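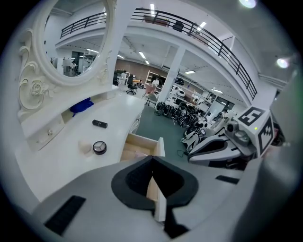 Vanity station, open drawer, seen from the gripper. Lipstick, compact and sponge on the top.

Sep 2, 2021

Open day at Fulska. Signed in a little after ten, got a paper badge and went straight to the main hall, because the talk upstairs was a sales talk and I had already read the brochure. The hall is bigger than I expected from the street. White walls, high ceiling, a balcony curving over the back half with a black railing. The floor is a teal green and shows every scuff.

The vanity station was the one I came for. The task is domestic tidying: open a drawer, move a small item, close the drawer. The furniture is a white dresser with an oval mirror, carved frame, a rose and so on. I asked Elsie Tipoki, who was running the station, why a mirror. She said they had tried to remove it from the task set in April and decided to keep it, as a reflection gives the vision side a second, false room to deal with. Reasonable. I would still want to see results with the mirror covered.

Gripper notes. Two curved black fingers, opening into a wide V, with a shallow pocket at the base. The pocket matters more than the tips for drawer work. The front panel of the drawer sits upright between the fingers and the pull is a straight line, so there is little to correct once contact is made. The tips come into play for the small objects. Of the three on the tabletop I would rank the sponge as hardest. It is beige and egg-shaped on a glossy white surface, so contrast is poor, and it deforms. The lipstick lies on its side and is black, which is easy to find but will roll if the first touch is off center. The compact has a clear lid and I did not get a straight answer on how they handle that.

There is also a smaller drawer on the left with a round knob, under an open cubby with a blue cloth in it. Tipoki called cloth "a separate conversation" and we did not have it.

Next to the station is a unit with a white cube on top carrying square markers, one on the top face and one on the side. A camera module sits beside it, facing the vanity. I asked about the calibration interval. Once per session, more often if someone bumps the furniture -- during an open day I assume that means constantly.

Figures from the handout, copied here before I lose it: 1,953 recorded episodes on the vanity task, 415 of them with the drawer already open at the start. No failure rate given. I asked. She said it depends what counts as a failure, and wrote down my email address.

Walked the rest of the hall afterward. A row of black wheeled machines parked side by side, big spoked wheels, and a group of white ones near them. None of these were on the program. Racks of equipment along the wall, not labeled.

The Aser people were supposed to have a table and I did not find it. Chow wants a page on the visit for the Wedodia file. To follow up: lid handling on the compact, calibration log, definition of failure. Parking was 4 dollars, receipt in the coat.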